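Home Skills for New Renters
Handout 3: The laundry corner
August 2019
6 min read

Before we get to stains (next handout, I promise) I want to spend a session on the laundry corner itself. I ask every group what they know about their washer and I nearly always get the same reply: it's the white thing with the dial. Fair enough! But half the trouble people bring me starts with where they put things and what they poured where.

1. Learn your dispenser

Go home tonight and open every flap on your machine. On a lot of top-loaders the detergent goes in a little opening up on top, by the controls, and plenty of renters have never touched it. They lift the big lid, glug the soap straight onto the clothes and wonder about the blue streaks on their towels. My own aunt did this for years - she had the manual, too, still in its plastic.

So: flap up, look inside, wipe off whatever goo you find, then look for the fill line. If there's a word printed on the flap, write it down and bring it in. Mine says something I can't read anymore. 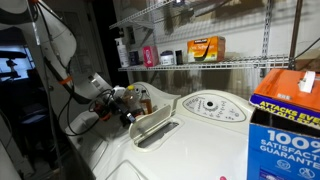
Josefina Echeverría says she pours fabric softener and detergent into the same opening and has never had a problem, so why the fuss? Well, some machines give you one opening and some give you separate ones, and softener wants to go in at the rinse. If you only have the one, check the manual before you put softener anywhere near it.

2. Pods are a different animal

A pod does NOT go in the dispenser. It goes in the bottom of the empty drum, then the clothes go on top, then the water. I've had more than 83 people through this course and I'd bet most of them got this backwards at least once (me too, with a whole load of sheets).

Other pod things I'd like you to remember:

- Dry hands. A damp thumb is enough to make one sticky.
- Close the box every single time. If there are kids in the house, the box lives up high and out of reach, and I won't argue about it.
- Small load, one pod. Big load, check the package. More soap gets you stiff jeans.
- Big boxes are only cheaper if you really use them up. Do the math on your own loads and never mind what the front of the box promises.

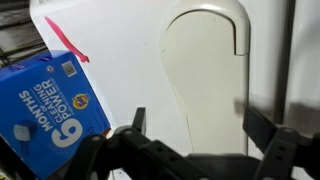 Tide pods in the big blue box, "6 months of cleaning power."

Benjamín Retamal wanted to know in May whether you can cut a pod in half for a tiny load. Please don't. Buy liquid for the tiny loads.

3. Shelf or ledge?

Now my favorite argument. If you have a wire shelf over the washer, use it! Bottles love to migrate down to the back of the machine, where they're handy, and I get it, I do it too. But a washer on spin shakes, and a bottle with a loose cap can walk itself right off. Then you're fishing behind the machine with a coat hanger.

What I do at my place: whatever I use every load gets the front of the low shelf, things I use twice a year go up top, and caps get a proper twist. If you must keep bottles at the back, wipe under them now and then - the rings they leave get tacky and collect lint like you wouldn't believe.

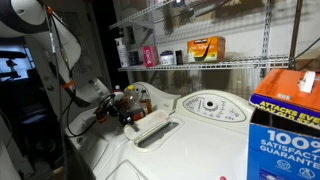 Bottles behind the washer, wire shelving overhead.

For next time: draw your own laundry corner (stick-figure quality is fine), mark where each bottle lives, and circle 2 things you'd move. Nélida Herrera has the spare handouts if you missed one.

Related handouts
Handout 2: Reading a care label
Handout 4: Stains, from coffee to crayon
Sharing a dryer with your neighbors

6 comments | 3 shares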